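Two hours at the Orkden open house

Posted 19 Mar 2025

The Orkden open house is held in the old Margaritis building, which has one parking lot, one elevator and a strong opinion about visitors using either. I took the stairs. The theme this year was the tidy home, a subject on which I have a lot to learn and very little shame.

Admission was $7 and came with a paper wristband and a map. The map showed 138 stops. I set out to see them all, and gave up somewhere past the curtain rods.

Downstairs was mostly shelving. Forkine had a wall of hooks, and a man ahead of me asked so many questions about load limits that I began to wonder what he was planning to hang. Kedier had drawer dividers in every width except the width of my drawers. I bought a set anyway. They are now dividing a windowsill.

The bedrooms upstairs were better, mainly for being less crowded and having somewhere to look other than a price tag. The idea was to show a bed being used the way people really use one in the daytime, as a large soft table for things that belong in another room. I felt seen.

My favorite had a teal cloth mat spread over the bed, with a black Greek-key pattern on its white border and a blue and turquoise floral medallion beyond it. There were bottles lying on their sides, one with an orange label, and a blue plastic cup standing up among them like the only guest who had stayed sober. A sheet of paper stuck out from under the mat. I have slept on top of whole tax returns, so I was not going to judge. 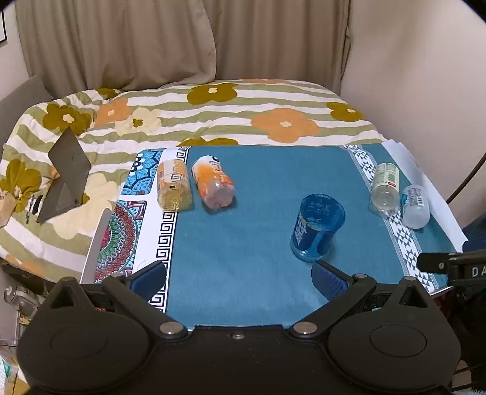

Food, and the way out

The cafe is on the ground floor behind the lamps. The soup was fine. The roll was older than the soup. Seating is limited, and the display chairs are guarded closely – I tried two.

The brochure says the building holds 700 people. By noon it felt as if most of them were in line for the same restroom, so go early, or go before you leave home.

The next open house is in October. Parking is free after the first hour, and I was told this as I paid for the first hour.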